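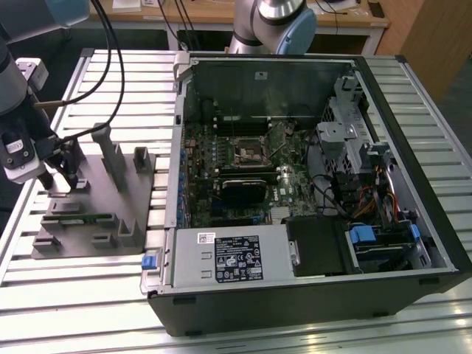

Hilevby plans to buy two more robot work cells for its computer refurbishing shop next year, after the company set aside money for the project in its January budget.

The shop takes in retired office desktops, pulls and replaces parts, and resells the machines to schools and small businesses. Most of that work is still done by hand at 12 benches. One cell with two robot arms has been used since spring to try out jobs such as handling memory and circuit modules inside open towers.

The company asked for bids on complete cells, including arms, grippers, tables, wiring and a year of service. Two suppliers, Nuten and Skivo, made it to the second round. Hilevby said it will choose one by the end of March.

Nuten's bid has the lower purchase price, but its service contract is billed by the visit. Skivo asks for more up front and includes spare gripper fingers and repairs on site. Hilevby's planning document puts the gap between the two at 17 percent over five years, with Skivo cheaper if the cells run two shifts and Nuten cheaper if they run one.

Fixtures are listed separately. The company budgeted for 40 parts holders in the first year, most of them to be machined by Cheng, a local metal shop. Desktop cases differ from one model to the next, and the planning document calls holders "the line most likely to go over." Money left from the bench tool account can be moved there if needed.

The plan also covers floor space. Each cell needs its own power circuit, and the parts shelves along the back wall will be moved to the loading side of the building. That work is priced at the same amount under both bids.

No bench jobs will be cut in the first year, the company said. Workers who now remove memory, power supplies and drives will rotate through training on the cells — four days each, paid at the regular rate.

The first new cell is due eight weeks after the order is signed. The second will be ordered only after the first has finished 101 desktops without a damaged board.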